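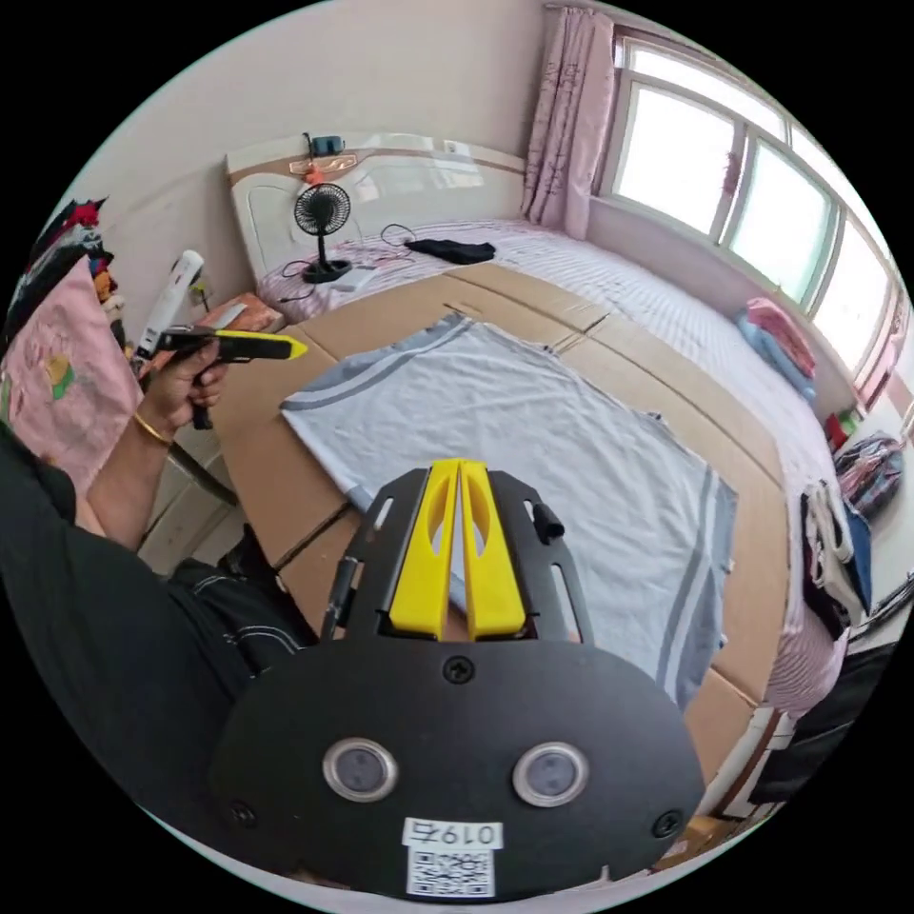 A striped towel laid out on cardboard sheets, with the hand-held gripper in the foreground.

Search this site Enter keywords Go

Print this page | E-mail this page

Ustadier Home Handling Program: Frequently Asked Questions

Last updated July 16, 2024

The Ustadier Home Handling Program is run by the Hekville Institute. It gathers examples of people handling towels and clothing in their own homes, and these examples are used to train a learning system that will control a robot arm. The answers that follow are intended for households that have enrolled or are considering enrollment.

What does a participant do?

Participants pick up, move, open out and fold everyday cloth items with a hand-held gripper in place of their fingers. Each attempt, from the first reach to the final release, is recorded as one example. A full enrollment consists of 800 examples, spread over as many sessions as the household finds convenient.

Do I need experience with robots?

No. Most participants have never used a gripper before. An instructor from the MacKinnon field office attends the first session and remains until the participant is comfortable with the grip. Later sessions may be held without an instructor.

What kind of room is suitable?

Any room with steady light and a flat area large enough to spread out a bath towel. Bedrooms and living rooms are both used. The room should be left as it normally is. Clothing on hooks, bags on door handles and items on shelves do not need to be put away, and the learning system benefits from seeing rooms that people live in. Please remove or cover letters, identity papers, family photographs and computer screens.

May I work on a bed?

Yes. A mattress gives way under the gripper, so the program asks that it be covered with flattened cardboard boxes first. Seams and creases in the cardboard are acceptable. Plain brown board is preferred to board with heavy printing. If a sheet of board has to be trimmed to fit, please do this before the recording begins and put the blade away.
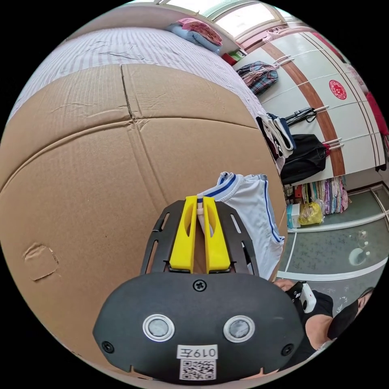

Garments should be varied in cut as well as in color. Sleeveless tops, T-shirts, sports shirts, small towels and pillowcases are all accepted. The following are not accepted at present:

Items with loose pins or sharp fasteners
Leather or fur
Anything that is still damp from the wash
Clothing that carries a full name or an address

How should the fingers be closed on the cloth?

Close them slowly and take a single fold near an edge or a collar. Lift only after the tips have met. If the cloth slips, let it fall, pause, and try again within the same recording. Slips are useful and should not be deleted — the system must learn what to do after one.

Can two grippers be used together?

Yes. Folding tasks are usually recorded with one gripper in each hand. Both must be paired in Grostia, the recording software, before the session starts. Each unit has a number and a code on its label. Scan the code on the left-hand unit first, then the code on the right-hand unit. If the two are entered in the wrong order, stop and begin the session again. Recordings with the hands reversed cannot be corrected afterward and will be returned.

How long is a session?

A session ends after 49 examples or when the participant wishes to stop, whichever comes first. There is no minimum. Participants are asked to rest their hands between garments, and to stop at once if the wrist or thumb becomes sore.

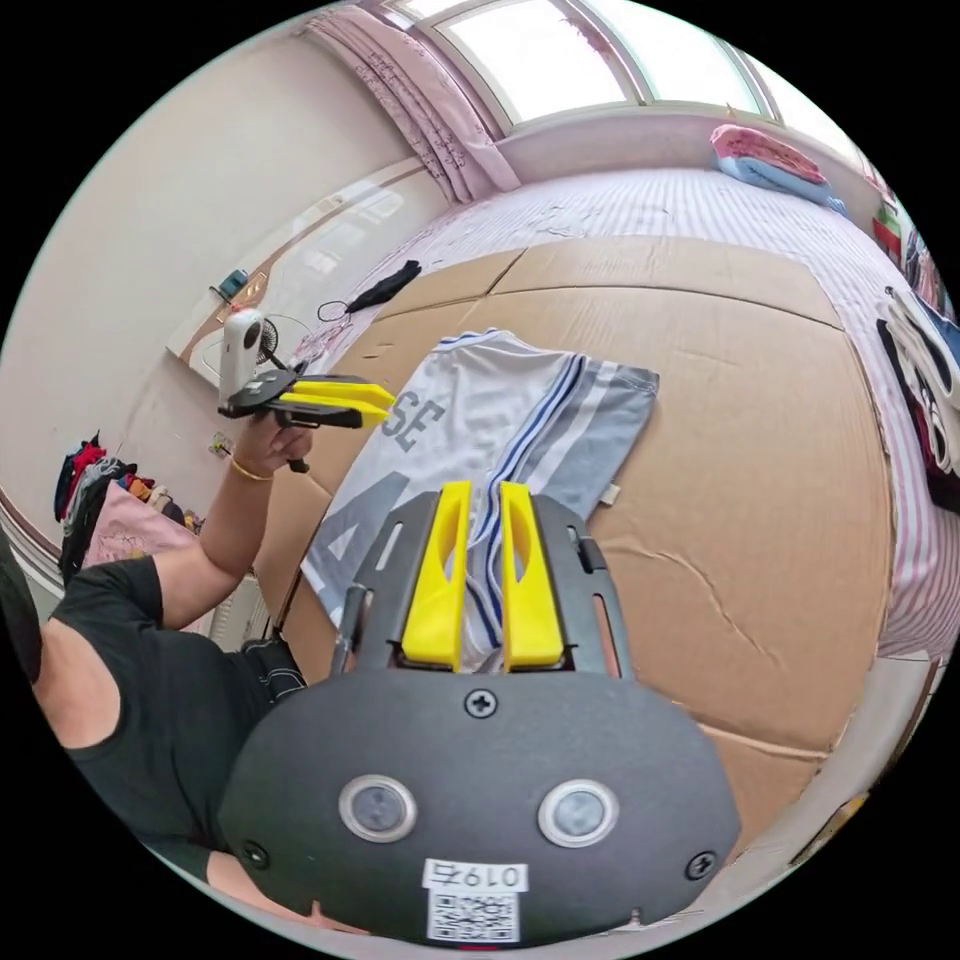 Between examples, return the garment to a new starting position. It may be laid flat, turned over, bunched up or dropped from a low height. Please do not smooth it in the same way each time. A run of examples that all begin from the same position will be counted as one.

What happens if an example is rejected?

Reviewers check every example for blocked views, missing seconds and incorrect pairing. The reason for a rejection is shown in Grostia beside the recording. Households are not charged for rejected examples, and no one is removed from the program on the basis of them. In the last review period 364 examples were returned, most of them for incorrect pairing.

Will other people in my home be recorded?

They may be, if they enter the room. Every adult in the household signs the consent form before the first session. Sessions may not be held while a child or a visitor is in the room. Sound is not kept.

Who can see the recordings?

Access is limited to the review staff and to the engineers who train the system. Recordings are stored under a household code, and names are held separately at the Hekville Institute. A participant may ask for any recording to be deleted, in writing, at any time before it is used in training.

Is payment offered?

Yes. Payment is made for each block of 100 accepted examples. Participants who withdraw early are paid for the blocks they have completed.

How do I return the equipment?

Place both grippers in the padded case with the fingers closed and hand the case to the field office. All units from the current enrollment are due back by the end of November. Please report a cracked finger or a loose screw on the return form — repairs are made without charge.

Whom should I contact with a question not answered on this page?

Please write to Isla Baird, Participant Relations, at the MacKinnon field office.

Contact | Copyright Hekville Institute 2024. All rights reserved. | Back to top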